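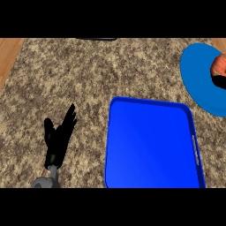 Trotamau Two-Finger Gripper: Open Day Demonstration

The tray-and-plate task is run in simulation at the Candton open day in November. Visitors see the same view the controller uses: a blue tray, a light blue plate with a round fruit on it, and a black two-finger gripper on a gray wrist, all set over a speckled rug. The patterned ground was chosen by Yolandi Buthelezi to make segmentation harder. The goal state is fruit in tray, fingers clear.

Specifications
Item no.: 245
Rated cycles between service: 1000
Maximum finger opening: 34 mm
Control: position or force, set per finger
Simulation model: supplied with each unit

Demonstration sessions
Sessions start at 10 a.m. in the Werkau building, ground floor. Thabiso Dlamini runs the task and changes start positions on request. Visitors may bring their own object meshes on a USB drive. Meshes must be closed and scaled in meters.

Questions on mounting plates and cable sets go to Keabetswe Venter at the parts desk. Spare fingers are sold in pairs only.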